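Urnville Transit Extends Lost Property Hours Through Fall

August 8, 2021

The Urnville Transit Office will keep its lost property counter open into the evening through the end of the fall timetable, the agency announced this week. The longer hours were introduced on a trial basis in July, when ridership on the Wimard and Drorkberg lines began to recover and the number of items left on trains and buses rose with it.

According to the agency, 3,728 items were turned in during the first half of the year. Of these, 1,931 have been returned to their owners. Umbrellas, phones and single gloves remain the most common finds, and 532 wallets and purses were logged over the same period.

Under the new schedule, the counter at Hinrichs Station will be staffed until 8 p.m. on weekdays. Riders who commute to jobs outside the city had told the agency that the former closing time of 4 p.m. left them no way to collect their belongings without taking time off work.

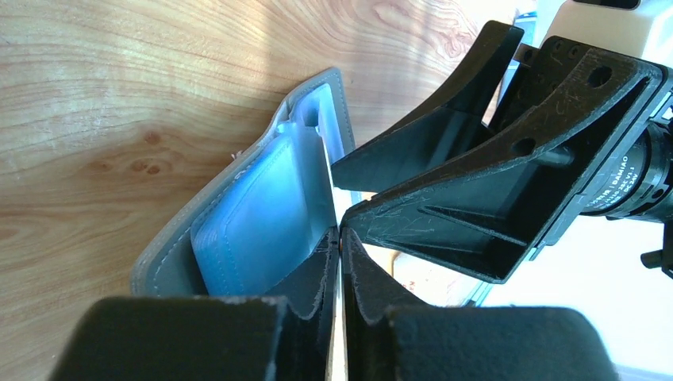 How to Claim an Item

Riders should report a loss by phone or at any staffed station as soon as possible, giving the line, the direction of travel and the approximate time. Items found on the Drorkberg line reach the counter the next working day. Those found on buses may take longer, as they are first held at the depot.

A photo ID is required for the collection of wallets, phones and bank cards. Another person may collect an item on the owner's behalf with a signed letter and a copy of the owner's ID. There is no charge for items claimed within four weeks — after that, a small storage fee applies.

Unclaimed property is held for 90 days. Cash is then transferred to the city's general fund, and other goods are sold at public auction or donated. Identity documents are sent back to the office that issued them.

The agency will review use of the evening hours before the winter timetable takes effect. Counter hours on Saturdays remain unchanged.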